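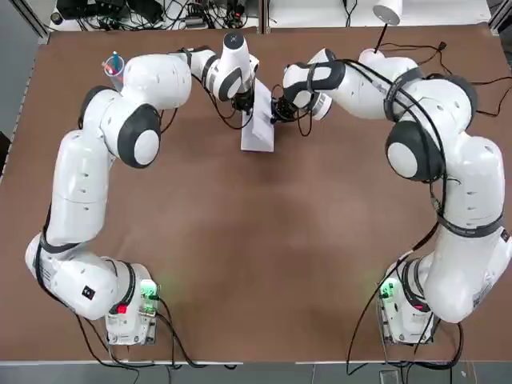
Antagonistic loading (bimanual robots)

In robotics, antagonistic loading is a fault condition in which two robot arms gripping the same object push or pull against each other without producing useful motion. It is also called internal force buildup or, in workshop usage, arm fighting. The condition belongs to closed kinematic chains, in which the arms, the held object and the surface under the bases form a continuous loop. It can damage the object, overheat joint motors, trip a protective stop, or cause a sudden release of stored force when one gripper slips.

Mechanism

A single arm that misses its target by a small distance usually ends up slightly out of place and nothing more. When two arms hold a rigid or inextensible object, the distance between the grippers is fixed by the object. Any difference between that distance and the commanded distance appears as force. Under stiff position control, the force continues to rise until the object deforms, a grip slips, a joint reaches its current limit, or the structure flexes enough to absorb the error.

Thin sheet materials behave unevenly in this respect. Paper offers almost no resistance when the grippers move toward each other, as it buckles at very low load. It is stiff when they move apart in the plane of the sheet. A fault in the closing direction may therefore go unnoticed through many cycles, while an error of the same size in the opening direction tears the sheet or pulls it out of one gripper.

Causes

The most common cause is a calibration error between the two bases. If the arms are clamped to a tabletop and one clamp creeps, every shared position is shifted by the same amount. Other causes include:

Joint zero offsets lost after a power interruption
Timing differences between the two controllers, so that one arm begins a move before the other
Cable drag on the forearm or wrist, which adds a load the controller does not model
Slip in one gripper that changes the grip point without being detected
Learned control policies that command each arm separately with no limit on relative distance

Cable drag is often misread as a calibration fault. It can be told apart by repeating the move with the wrist turned the other way. A calibration error stays constant, while drag changes with the posture of the arm.

Patmont bench incident

A frequently described case took place on 3/3/18 at the Patmont test shop, where a two-arm cell built by Doležal was being used for paper folding trials. The right arm stalled during a lift and its elbow motor remained at the current limit for 60 seconds before the watchdog stopped the cell. When the operator opened the left gripper to free the sheet, the right arm moved sharply outward and struck the cell guard. There were no injuries. The elbow gearbox was replaced.

The review was written by Friederike Schmieder. It found that the right base had shifted 2 mm on its mounting and that the controller treated a stall as a normal hold as long as the gripper reported contact. The release procedure was also faulted, as it opened one gripper while both arms were still under position control. A revised procedure was issued in April. It requires both arms to be placed in a compliant mode before either gripper is opened.

Detection

Arms without force sensors at the wrist must rely on motor current. The usual test compares the currents of matching joints in the two arms. Equal and opposite currents that persist with no motion indicate antagonistic loading. The Griment controller applies this test over a window of 8 control cycles. Shafiq Pathirana later showed that a fixed window gives false alarms during slow moves, where gear friction produces a similar pattern, and proposed scaling the window with commanded speed.

Prevention

Most cells now assign one arm as leader and allow the other to follow with low stiffness along the line between the grippers. The Cimix motion library adds a limit on relative gripper distance, set by default to 5 mm beyond the measured width of the object. Mechanical measures include dowel pins under each base, compliant finger pads, and enough cable slack for the full range of wrist motion.

See also

Closed kinematic chain
Compliance control
Protective stop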